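弗鲁金（Flurkine）口腔护理用品包装标准修订工作组会议纪要

时间：十月，下午两点
地点：特罗旺斯（Trovance）办公楼三层会议室
出席单位：弗鲁金、特罗旺斯、奎瓦斯（Cuevas）检测所、坦杜纳克（Tandunach）物流
记录：工作组秘书处

一、上次会议遗留事项

1.1 牙刷吸塑包装背卡克重条款已按上次意见修改，各单位对修改稿无异议，予以通过。

1.2 牙膏软管尾封宽度的测量位置仍未统一。特罗旺斯采用距管尾端面处测量，奎瓦斯采用封合区中线处测量，两种方法所得结果不可直接比较。会议决定以封合区中线为准，特罗旺斯的历史数据不作换算，仅在附录中注明测量位置。

二、抽检结果通报

2.1 奎瓦斯通报本轮抽检情况。共抽取样品1,126件，其中牙刷类837件，其余为软管及瓶装类。不合格项集中在批号喷码附着力和瓶盖开启扭矩两项。

2.2 喷码附着力不合格样品均来自同一油墨批次。弗鲁金要求供应方提交该批次的固化温度记录，收到后转发各单位。

2.3 瓶盖开启扭矩的下限值是否过严，各方意见不一。坦杜纳克提出，运输振动后扭矩会有衰减，下限不宜放宽。弗鲁金认为现行下限对老年使用者不利。本次不作结论，由奎瓦斯补做振动前后对比试验。

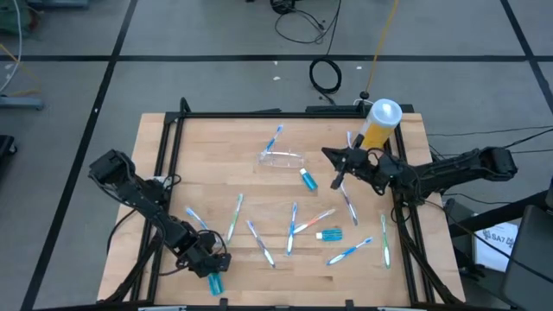
内部通讯 第14期 第3页

桌面上的散放牙刷、蓝色半透明牙膏管和白盖黄色瓶，分属本标准第四章、第五章和第六章的适用范围。

三、标准文本逐条讨论

3.1 第四章“牙刷”。刷毛强度等级标识由背卡移至正面，字高不小于二毫米。儿童牙刷须另行标注适用年龄段，位置不限。

3.2 第五章“软管”。半透明管体的遮光要求单列一款，试验方法引用附录B。管体印刷色差的判定光源统一为D65，原文中“自然光下目视”一句删除。

3.3 第六章“瓶装”。瓶盖与瓶身的颜色搭配不作规定。容量标注允差沿用现行条款。密封试验由倒置改为侧置，保持时间不变。

3.4 附录C“装箱”。每箱上限由658支改为400支，适用于无内托的散装牙刷。坦杜纳克说明，原上限下箱底受压变形较多，堆码层数受限。弗鲁金对纸箱单耗上升持保留意见，同意先行试用，试用期内单独统计纸箱用量。

四、进度与分工

4.1 奎瓦斯负责扭矩对比试验，试验方案先送各单位确认，样品由弗鲁金提供。

4.2 特罗旺斯负责第五章及附录B的文字整理，并核对全文术语。“管肩”“管口”两词目前混用，须统一。

4.3 坦杜纳克负责附录C的堆码图，比例及尺寸标注按现行制图规定执行。

4.4 秘书处汇总后形成征求意见稿，发各单位书面回复。逾期未回复的，视为无意见。

五、其他事项

5.1 特罗旺斯询问补充装是否纳入本次修订。会议认为补充装的结构形式尚不稳定，暂不纳入，在前言中说明。

5.2 样品留存期限按原规定执行，本轮抽检不合格样品由奎瓦斯单独封存。

5.3 下次会议地点为奎瓦斯检测所，时间另行通知。

会议于下午四点四十分结束。

抄送：各出席单位质量部门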